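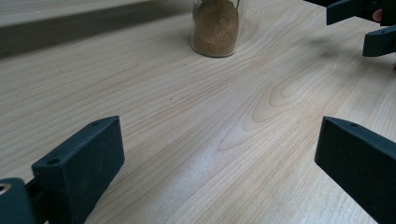
The glass jar on the table, and the two grippers.

Workshop tips: when the gripper lets the jar go

On 7/25/25 I lost a full jar in my workshop. I had it in a hand-held gripper, the jar was already over the edge of the table, and then it slid down between the fingers. The floor was full of glass and brown powder. I cut my thumb, not deeply, but it bled a lot and I could not work with that hand until the next morning. I have written down what I found wrong and what I do now, because several readers have asked me about the same fault.

Finding the fault

The motor was my first suspect and I was wrong. I took the gripper apart on the bench and everything turned as it should. Then I pressed on one finger with my hand and it moved a little to the side. One screw at the base had worked itself out. With nothing between the fingers you do not notice it, but when you grip something round the finger turns away and holds only with its edge.

The second trouble was dust. Fine powder had settled on the inner faces of the fingers, and glass on a dusty face slides very easily. Wipe both faces with a cloth that is a little damp, then with a dry one. Do not use oil spray anywhere near them. Declan Lambert wrote to me that he did this once and had to throw away the pair.

Before you lift glass

Close the fingers on a piece of wood and try to move each one with your hand. If it moves, stop and tighten the screw. Turn it until it is firm and then leave it, for the printed plastic breaks if you force it. I broke one in November in this way.

Put a folded towel on the table under the place where you will lift. It looks silly but a jar that falls on a towel usually stays whole. Keep the jar at least 30 cm from the edge, and do not lift it higher than 12 cm until you are sure of the grip. Mine weighed 140 g more than the one I had practised with, and I had not thought to check.

If two persons work with two grippers at the same table, agree who takes the jar and who gives it. The one who gives opens the fingers only after the other has said "I have it". Elmarie Naidoo and I now say it aloud every time. Keep your own fingertips behind the moving parts, also when the gripper seems to be standing still.

When it has fallen already

Switch off first. Do not try to catch the jar, and do not pick up the glass with your bare hands. Sweep the big pieces, then go over the floor with damp kitchen paper for the small ones. Powder with glass in it must be thrown away, all of it, even if it was expensive.

I check the screws every 14 days now and write the date on a bit of tape on the handle. The new jar I bought is plastic.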